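Should I tell my sister what I have saved before we split our mom's costs?

Posted by Guilan Kong
July 10, 2021

My mom moved into a smaller apartment in Merneck in February and my sister and I agreed to cover the part of her rent that her pension doesn't. It comes to 400 dollars a month. We have been splitting it down the middle, so 200 each.

My sister now wants to go by income instead. She has two kids and works part time. I have no problem with the idea. The trouble is that she wants us both to write down everything, savings included, and I have a lot more put away than she thinks. I drive an old car, I rent, and I've never talked about money with my family. Part of it came from selling my share in a small business (Rostier, we did shop fittings) and the rest is plain saving over 6 years. 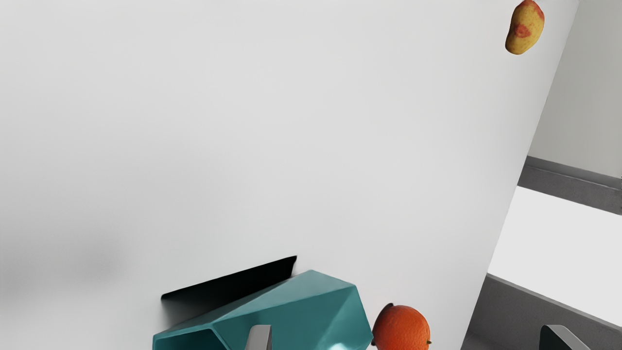 Mango on a white table.

I'm worried about two things. First, my brother-in-law has asked relatives for loans before, and not all of them were paid back. Second, if my sister knows the number, I think every family bill from now on will come to me. I'd rather pay more each month and keep the number to myself. Is that dishonest? Has anyone done it this way and had it go all right?

I should add that Mom doesn't know we pay anything. She thinks the rent is lower than it is, and we would both like to keep it that way.

Shufen Xie

I don't think it's dishonest. Your sister asked to split by income, and income is what you should show her. Savings are a separate matter. If she asks about them you can say that you would like to keep to monthly pay, since that's what the bill comes out of.

What my brother and I did for our dad was simple. We each wrote our take-home pay on a sheet of paper, added the two together, and worked out each person's part. Mine came to 70 percent, so I paid 70 percent. We look at it again once a year, or sooner if one of us changes jobs. It took one evening and we haven't argued over it since.

A few things I would do in your place:

Put it in writing, even if it's only an email. Say what the money is for, how much each of you pays, and when you will look at it again.

Pay the landlord directly, or use an account that only handles this. We opened one at Carnach

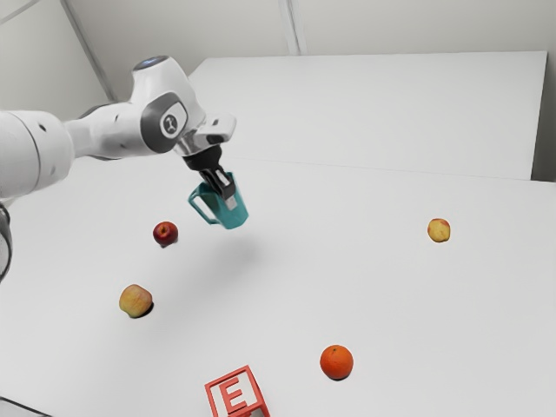

and both of us have a standing transfer into it a few days before the rent is due. Neither of us can see the other's main account and we don't need to. The statement shows who paid what, and that has been enough.

Decide now what happens with extras, such as a dentist bill or a new fridge. This is where it went wrong for us at first. I paid for things quietly because I could, and after a while it was expected. Now extras are split the same way as the rent unless one of us offers more.

On the loans, you don't need to mention savings at all. "I don't lend to family" is a full answer. Say it the same way each time and don't give reasons, because reasons can be argued with - a flat no can't be, or not for long.

Tang

just offer to pay 300 and be done with it. she gets what she wants and you don't fill in any forms. why make it a big thing 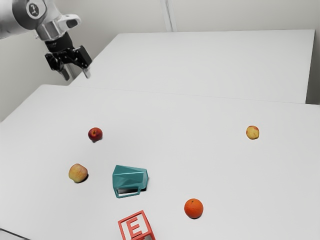 I had the same kind of thing with my cousins over a funeral bill and the one who asked for everybody's bank statements was the one who never paid in the end. Not saying your sister is like that. Money you've put aside is yours, and telling people about it doesn't make it any more use to your mom. Think of the gripper in the picture, two fingers open and nothing held between them. That's the face to put on when your brother-in-law comes around asking. Also I wouldn't lie and say you're broke, people remember that when you buy a house. Say you have other plans for your money and change the subject. And check the lease says who gets the deposit back, we almost lost ours over that.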